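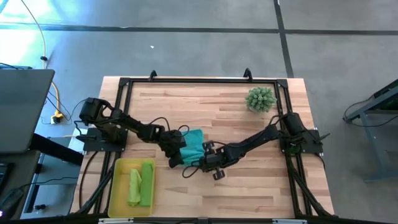 Stella Lyimo wants it on record that a cloth folded in a hurry is a cloth folded twice, and the Damthorpe household has adopted her view for all of section 3.

3. Folding and storing the cloths

Before you start: clear enough bench for one cloth laid flat. A pot plant can stay if it keeps to the back corner. The tray goes to one side, within reach.

1. Take one cloth, whatever colour, and shake it out. Once is plenty.

2. Lay it flat and smooth it from the middle outwards. Teal shows every crease, so be patient with teal.

3. Hold down the left side and bring the right edge across to meet it. If the cloth bunches in the middle, let go, flatten and start this step again.

4. Fold in half once more, from the near edge to the far one. Press with your palm.

5. Place it in the yellow tray, running lengthwise. Lay it beside its neighbour.

Note: Lime green and dark green are different colours, whatever you were told in December. Lime is for the sink, dark green is for benches, teal is for glass. The labels were tried and went through the wash.

Note: A crumpled cloth in the tray has not been put away. It has been put down. Take it out and return to step 1.

CAUTION: Do not tray a damp cloth. Hang it for at least 80 minutes first, longer if it's humid, and longer again if you can smell it from the hallway.

CAUTION: The tray's raised edges will hold 15 folded cloths. They will not hold a mug as well.

For washing temperatures, see section 4.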